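Looking After One Arm: Setup and Upkeep of the Tabletop Sorting Cell

Project report, Jateo bench, robotics lab
October 7, 2021

1. What we took on

Our group was given the small tabletop arm at the end of the Jateo bench and told to get it running and keep it running. The programming side of the project (sorting cups into quadrants of a taped work surface) belongs to the other half of the class. We got the mechanical side, the wrist camera, the calibration and the log book, and we think we got the better deal!

The arm had been sitting since February. The base was bolted down on only one side, the gripper pads were shiny and hard, and the wrist camera cable had been zip-tied so tightly that it pulled every time joint five turned past halfway. None of this was serious. All of it showed up in the numbers once we started measuring.

2. Base and table

We started at the bottom. The base plate came off, we cleaned the underside and the tabletop under it, and put it back with all 4 bolts, tightened in a cross pattern a little at a time. Before, you could push on the elbow with one finger and watch the gripper sway. After, the sway was small enough that we argued over whether it was there.

The power supply moved from the table to the shelf underneath. It has a fan, and with the arm holding still we could see a slight shimmer in the camera picture that went away when the supply was off the table. That was a great afternoon. We had blamed the camera for two days.

3. Gripper

The old pads peeled off in strips. We cut new ones from the Clostard rubber sheet in the supply cabinet and glued them on with the jaws clamped around a flat bar so both sides would be parallel. Glue time on the tube says overnight, and we gave it that.

Next came the jaw opening. The software thinks in motor counts, so we opened and closed the jaws on feeler gauges and wrote down the count for each one. Fully open reads 3,270. If that value drifts by more than a few counts at startup, the coupling screw has worked loose, and it takes a small hex key and a drop of thread locker to fix. It happened to us once in the first week and has not happened again.

4. Camera and cable

The camera sits on a bracket at the wrist and looks down past the jaws. We rerouted the cable in a loose loop along the forearm with hook-and-loop straps in place of the zip ties, then ran the wrist through its full travel by hand, power off, watching the loop the whole way. Please do this by hand first. We watched another group snag theirs under power, and the connector did not survive.

Focus was set with a printed page on the table and the arm at its viewing height. The lens ring is locked with a dab of nail polish, so anyone who needs to refocus will have to crack it.

5. Calibration with the tape cross

The Telulia software wants a known point on the table that the camera can find every morning. We could have bought a printed target. We used two strips of blue tape that cross, which also divide the surface into the quadrants the sorting program needs, so one thing does both jobs.

The routine goes like this. Home the arm, move to viewing height, and have the program find both strips and fit a line to each. Where the lines meet is the table origin. The strips are not quite square to each other or to the camera, and that is fine, as the program stores the angle of each one. It does care about edges. A lifted or crooked piece of tape throws a dark line into the picture, and the fit can grab it in place of the real edge. 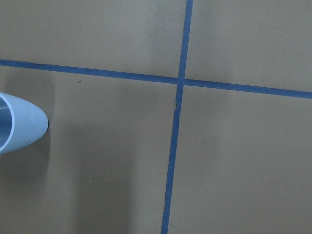

We ended up telling the fit to ignore a short length on either side of the crossing, and the origin got a lot steadier. Over 23 morning runs it stayed within 2 millimeters, measured with a ruler and a pointer held in the jaws. We would love to get that lower. Our guess is that most of what is left comes from backlash in the shoulder.

Light matters too. Soft light is best, and a cup near the tape can dim one side of it enough to shift the fitted line. Clear the cups away before calibrating.

6. Weekly care

Wipe the table with a dry cloth, and go along the tape, never across it. Check the base bolts and the coupling screw. Clean the pads with alcohol. Look at the cable loop with the wrist at both ends of its travel. Press down any tape that has come up, and if it won't stay down, replace the whole strip and store new angles.

7. Still to do

The shoulder gearbox needs to come apart. We have read the Kovács service notes twice and have the shim set ready, but we want a full free week for it. Joint three also makes a faint tick near its upper limit, with no effect on position so far. Both are written up on the last page of the log book, along with the size of every screw we have touched.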